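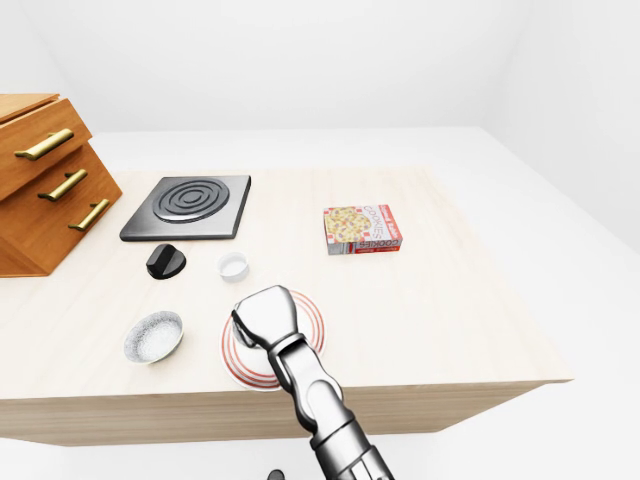
Der Schwertertanz von Prolitz

Als Roman Witkowska nach dem Tod des alten Vortänzers die Truppe übernahm, wusste er wohl, dass man in Prolitz über den Schwertertanz lieber stritt als ihn tanzte. Seit Menschengedenken zogen die Männer am ersten Sonntag im Oktober mit ihren hölzernen Schwertern von der Mühle hinauf zur Kirche, und seit Menschengedenken erklärte oben am Brunnen jemand, früher sei das alles ganz anders gegangen, langsamer vor allem, und mit mehr Würde.

In jenem Jahr fehlten ihm drei Tänzer. Der eine hatte es im Knie, der zweite war nach Kunbridge gezogen, der dritte, sein Schwager, redete nicht mehr mit ihm (es ging um eine Leiter, aber das ist eine andere Geschichte, und eine lange dazu). Also saß Roman abends in der Küche, trank seinen Tee kalt und hörte durchs offene Fenster, wie die Ó Néill von gegenüber auf ihrer Fiedel übte. Sie war im Frühjahr aus Brikton gekommen und spielte die Prolitzer Weise, die sie nur vom Zaun her kannte, mit lauter kleinen Schlenkern darin, die dort gewiss nicht hingehörten.

Er wollte hinübergehen und ihr das sagen, freundlich natürlich. Unterwegs merkte er, dass seine Füße die Schlenker mitmachten, und zwar sehr gern.

»Können Sie auch tanzen?«, fragte er, als sie öffnete.

»Schlecht«, sagte sie. »Aber meine beiden Töchter können es.«

Die Probe im Feuerwehrhaus wurde laut. Frauen im Schwertertanz, rief der alte Küster, das habe es nie gegeben! Da stand die Großmutter des Bäckers auf, die sonst nur zum Stricken kam, weil dort so gut geheizt war, und sagte, im Krieg, als die Männer fort waren, habe sie selber das dritte Schwert getragen, fünf Jahre lang, und der Küster habe als kleiner Bub danebengestanden und geklatscht.

Der Küster wurde rot bis in den Kragen. Dann räusperte er sich, suchte unter den Bänken die Kiste mit den Schwertern hervor und blies den Staub herunter.

»Aber die Schlenker«, brummte er, »die spielt sie mir nur auf dem Rückweg.«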